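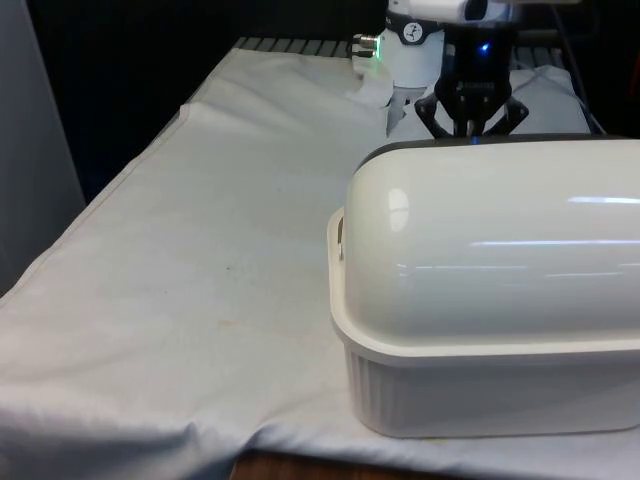
Why I stopped doing exit interviews (and what I ask instead)

Okay, so this one has been sitting in my drafts since July and I keep chickening out of posting it. I run the people side of things at Wustard, a smallish company in Kedenbridge, and for years I was a true believer in the exit interview. I had a form! It had 13 questions on it, it took an hour to get through, and I was weirdly proud of it.

Then last summer I sat down to read the whole pile of them in one go, with a big pot of coffee, and I got more and more annoyed with myself. Almost every answer was polite. "Great team, learned a lot, time for a new challenge." Well, sure. What else would you write when you still need a reference and you've got cake waiting in the break room?

The few useful bits were things I could have fixed if I'd heard them six months sooner. One person left over a shift pattern. A shift pattern! We changed it for somebody else that same fall and it took me an afternoon.

What I do now

I borrowed the idea from a friend who works at Kiani, where they talk to people while they still work there (groundbreaking, I know). Some places call it a stay interview, which sounds a bit like dog training to me, so we just call it the coffee chat. It goes on the calendar twice a year, it lasts half an hour, and there's no form. I bring three questions written on the back of my notebook:

What part of your week do you dread?

If you got a call from a recruiter tomorrow, what would make you pick up?

What did we say we'd do for you and then forget?

The last one is the killer. The first time I asked it, I got a list. A long one! A training course, a better chair, a job title that was supposed to change and never did. I'd been sitting in the meetings where half of that was promised, so that was a fun afternoon for me.
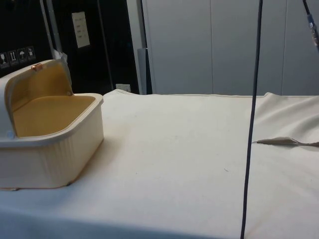 I should say that I got plenty wrong in the beginning. I took notes on my laptop, and people clammed up the second they heard typing. I also tried doing all the chats in one week, and by Thursday I couldn't remember who had told me what. Now I do two a week, tops, and I write things down afterward at my own desk.

And please, please don't start if you have no money at all to spend on the answers. I asked for a little pot of 4,000 dollars for the year, to use without going up the ladder for a signature every time. So far I've used 2,755 of it, mostly on one course and a couple of decent headsets. Most requests were under 100 bucks, and a lot of them cost nothing except me remembering to send an email.

Managers were the harder sell. Two of ours thought I was going around behind their backs, and I get it, I'd have been prickly too. What helped was letting them have their own chat first. Once they'd moaned at me for thirty minutes about parking at the Stamitport office, they were a lot more relaxed about their teams doing the same.

Do people still leave? Of course they do. We had someone hand in their notice just last month, and I already knew why, and we'd already talked about it, and there wasn't a role here that would've fit. I didn't make them fill out the form. We had the cake, though.

I'm starting the spring round next week, and I'm toying with a fourth question about meetings. If you've tried something like this where you work, leave me a comment, especially if it flopped!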